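Atanasov Farm Sanctuary takes in retired dairy goats, and its founder would like people to know that the work is mostly paperwork and hay.

"We bought 2,737 bales last year," she said. "I know because I signed for every delivery." The hay comes from Umero, a grower 12 miles up the road, and the price went up again in November.

The sanctuary began with three goats from a dairy that was closing. It now turns away more animals than it accepts. "I'd love another barn," the founder said. "What I need first is a second well." 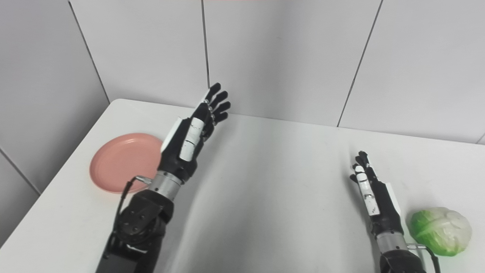
The farm's veterinarian would put the money into hoof care. Older goats need trimming more often than most owners expect, she said, and a missed month can leave an animal lame. She visits every other week and charges the sanctuary a reduced rate.

Adoption is possible, though slow. Applicants pay a $400 fee, show their fencing and agree to take two goats together. "A goat alone is a miserable goat," the founder said. "People argue with me about it. They go home without one."

The next open day has not been set.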